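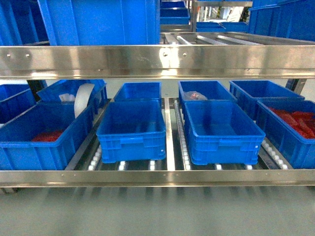
Akley's Parts Room Gets Rolling in Udstead

The new flow racks are up and running at Akley's assembly shop in Udstead, and the crew on the floor could hardly be happier about it!

The steel racks went in during November, replacing a wall of fixed shelving that had been there since the shop opened. Crates now ride on sloped roller tracks. Full ones are loaded from the back aisle and roll down to the picking side, where the assemblers take what they need. Empties go back the same way on a return lane, and the next crate moves up.

"I used to walk to the far end of the building and back for a handful of parts," said Maite Miranda, who has worked in assembly for 8 years. "Now I turn around and there they are. My feet noticed the first day."

Consuelo Echevarría, who runs the parts room, spent much of the fall working out the layout with Esteban, the Udstead firm that built the racks. The two sides went through 4 versions on paper before settling on one, and then they taped it out on the floor at full size so that everyone could try reaching for things (a few shelves came down a couple of inches after that).

The shop kept its blue plastic crates, and Echevarría is glad it did. They fit the tracks nicely, they stack, and people already knew them. The room handles about 1,000 crates in a busy week, so a switch to a new size would have meant a lot of relabeling.

There are still some things to sort out. The labels on the upper level are hard to read from the aisle, and a larger print is on order. The team is also trying out different spots for the small bags of fasteners, which tend to slide under everything else.

Next up is the Dridine line at the other end of the building, where 70 feet of old shelving is due to come out. Miranda has already been over there with a roll of tape, showing the evening crew where she thinks the first rack should go.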